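Home | Workshop | Kitchen | Laundry | Garage | Archive

Filed under: Workshop Tips > Small Machines > Upkeep

Keeping a Two-Arm Folding Table in Working Order

These notes cover the bench at Kalorham, a pair of small servo arms with printed housings, facing each other across a white tabletop. They fold T-shirts. Most faults that look like software are a loose screw, a tired servo or a cable in the wrong place, so check those before changing any settings.

Clamps first. Push sideways on each one with the heel of your hand. If it shifts, back it off, wipe the table edge and retighten. A clamp that creeps will put every grasp off in the same direction.

Next, run one slow fold with a plain shirt, laid face down with the neckline at the top. Stop the arm as soon as the jaws close on the sleeve and look at how much fabric they hold.
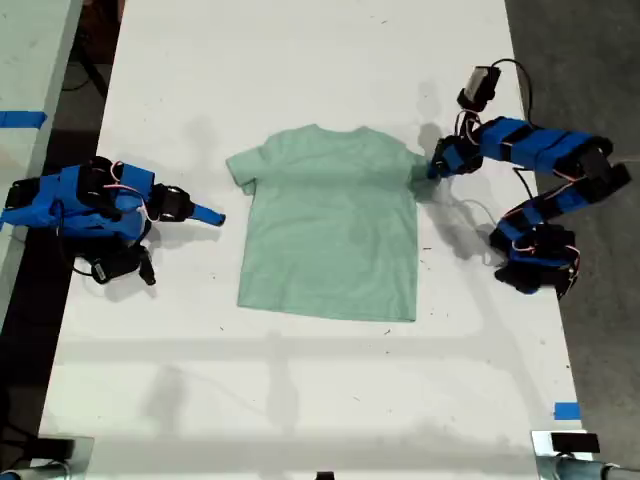
Right gripper closed on the sleeve, left arm folded back.

A good grasp holds a fold of cloth well back from the jaw tips. If only the last thread or two is caught, lower the grasp height by 2 mm and try again. Do not raise the grip force to make up for a high grasp. It heats the servo and the cloth slips anyway.

Cables. Move each joint by hand through its full travel, power off, and watch the wires between the servos. They should loop freely and never pull straight. The camera cable needs the most slack, as the wrist turns farther than any other joint. Keep loose cable off the shirt area — a loop under the cloth will spoil a crease and can get dragged into the next fold.
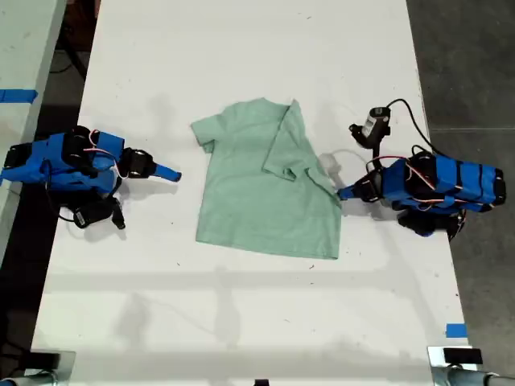 Once the sleeve and side are over, the gripper should press straight down on the cloth. If the flap creeps back toward the edge when the arm lifts, the jaws are leaving at an angle. Correct the wrist angle in small steps, 5 degrees at most, and repeat the fold after each change.

Servos. Feel each housing after 400 folds. Warm is fine. If one is too hot to keep a finger on, look for a binding joint before ordering a replacement. Our right elbow servo, a Hesar, lasted 1,748 folds and failed with a stripped gear. The output horn was reused and the new unit had to be centered before the horn went back on. Skip that step and the arm will try to drive through the table at startup.

Printed parts. Check around the screw holes for pale lines, the first sign of a crack. Snug is enough on these screws. Reprint a cracked link, glue does not hold at the elbow.

Camera lenses get lint on them. Use a dry cloth on Monday, before the first run, and redo the calibration if a camera was bumped. The settings file is saved under Hoani on the bench computer. Copy it before editing.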